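Clarkwood Pantry monthly storage check
1 March 2019

1. Dry goods at least 4 inches off the floor: OK. Two pallets by the rear door sit too close to the wall.
2. Cooler temperature log filled in: one morning missing.

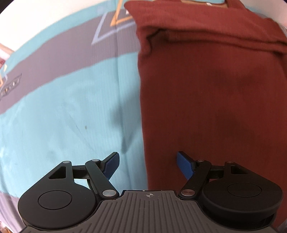

3. Freezer door seal: worn at the lower corner. Part ordered from Giditz.
4. Dented cans sorted and discarded: OK.
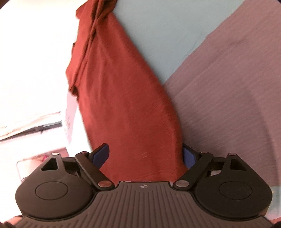

Photo 2: Hand-held gripper

5. Floor scale: reads 785 lbs. on the test load, within limits. Last serviced in October.
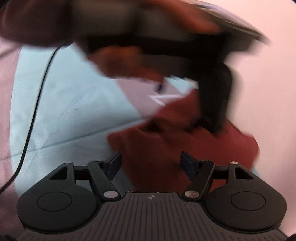

Latwood Food Bank, Agency Inspections

6. Pest traps dated: fail. Three have no date. Correct within 30 days.
7. Baby food past date: none found. 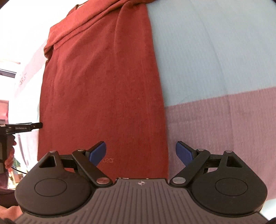
Can a site keep giving out food with one failed item?
Most can, as long as the item is not cold storage and the fix is made by the date given.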